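Accueil | Collections | Fiches | Contact

Mis à jour en mars, par Snædís Bisgaard
Partages : 6 | Commentaires : 0

# Collection Nerard : cubes de couleur sur plateau blanc

## Objet de la fiche

La présente fiche accompagne la collection Nerard, constituée par l'atelier Dronden et consacrée à la disposition de petits cubes colorés sur un plateau blanc. Elle précise le contenu des dossiers, les conventions de nommage, l'état du matériel et les conditions de réutilisation. Elle remplace la notice provisoire diffusée avec la version précédente, dont le vocabulaire des couleurs n'était pas harmonisé.

La collection comprend 1399 prises de vue, réparties en 163 séquences. Chaque séquence correspond à un arrangement des cubes et conserve le même numéro dans tous les fichiers annexes.

## Matériel

Les cubes de référence sont rouge, jaune et vert. Ils ne portent ni lettre ni chiffre dans l'inventaire et sont désignés par leur seule couleur. Les annotateurs sont tenus d'employer ces trois termes à l'exclusion de toute nuance (« citron », « vermillon », « menthe »), y compris lorsque l'éclairage modifie sensiblement la teinte d'une face.

Le plateau est celui de l'atelier. Il a servi à d'autres travaux avant la constitution de la collection et n'a pas été repeint. Les rayures, les traces et les petits trous percés font partie de l'état normal du support ; ils ne doivent être ni retouchés ni annotés comme objets. 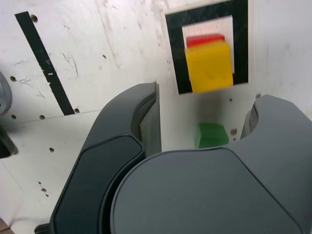

*Temps de lecture : 3 minutes*

Le grand carré noir à intérieur blanc sert de repère de placement. Dans l'exemple reproduit, le cube jaune masque en grande partie le cube rouge, dont il ne reste visible qu'une mince bande, et déborde sur la bordure noire. Le cube vert se trouve plus bas, hors du repère. Un tel cas est enregistré sous la mention « chevauchement », avec le jaune comme cube masquant et le rouge comme cube masqué.

## Conventions d'annotation

- `couleur` : rouge, jaune ou vert.
- `repere` : dedans, dehors ou bordure. La valeur « bordure » s'applique dès que le cube recouvre à l'image une partie du trait noir.
- `masquage` : aucun, partiel ou fort. La valeur « fort » est retenue lorsque moins de la moitié du cube reste visible.
- `nettete` : net ou flou. Un cube aux contours adoucis est déclaré flou, même si sa couleur demeure parfaitement lisible.
- `remarque` : champ libre, à remplir en français.

La taille apparente d'un cube ne constitue pas un critère d'identification. Deux cubes peuvent paraître inégaux sur une même vue, et il convient de s'abstenir de toute mention « grand » ou « petit » dans le champ libre. Les ombres portées sur le plateau ne sont pas annotées.

## Organisation des dossiers

 nerard/
 vues/
 annotations/
 sequences.csv
 LISEZMOI.md

Le fichier `sequences.csv` contient une ligne par séquence. Le séparateur est le point-virgule et l'encodage UTF-8. Les lignes dont la colonne `relecture` est vide n'ont fait l'objet que d'une seule lecture.

## Contrôle et limites connues

Les annotations ont été établies par Bukola Amadi et Grímur Hafþórsson. Près de 700 vues ont été relues par Elínborg Brøndum, selon une grille arrêtée avant le début du travail. Les désaccords portaient principalement sur la valeur « bordure » et sur le degré de masquage du cube le plus éloigné. En l'absence d'accord, la valeur la plus prudente a été conservée et signalée dans le champ `remarque`.

La collection ne documente qu'un seul plateau et un nombre restreint de couleurs. Elle ne convient pas à l'étude de surfaces texturées ni à la mesure de dimensions réelles, aucune échelle n'étant fournie.

## Réutilisation

L'usage à des fins d'enseignement et de recherche est autorisé, sous réserve de citer la collection Nerard et l'atelier Dronden. Toute redistribution doit inclure la présente fiche dans son intégralité. Les demandes de correction sont adressées à Kolbrún Thorlacius, responsable de la collection, avec le numéro de la séquence et le nom du champ concerné. Elles sont examinées chaque jeudi.

Fiche précédente | Fiche suivante | Haut de page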